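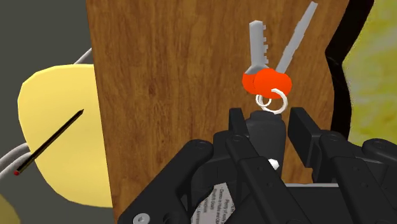
Figure 2. Simulated key task, view with the gripper in the lower part.

3.2 Equipment planning

Last updated 4 July 2026
Reading time: 2 min
Print | E-mail

The budget for the Halliday laboratory was set in two stages, with simulation placed ahead of any hardware order. Small items such as the two keys and thin wire ring in Figure 2 place heavy demands on a multi-fingered hand, and tasks of this type were used to decide which fingertips to price. Odukoya and McIver obtained quotations from Poritz and Plekent. The Plekent offer included 766 dollars per year for spare parts; the Poritz offer included 703 dollars. Four replacement fingertips were entered as a separate line. Purchase of a second hand was deferred to the April review.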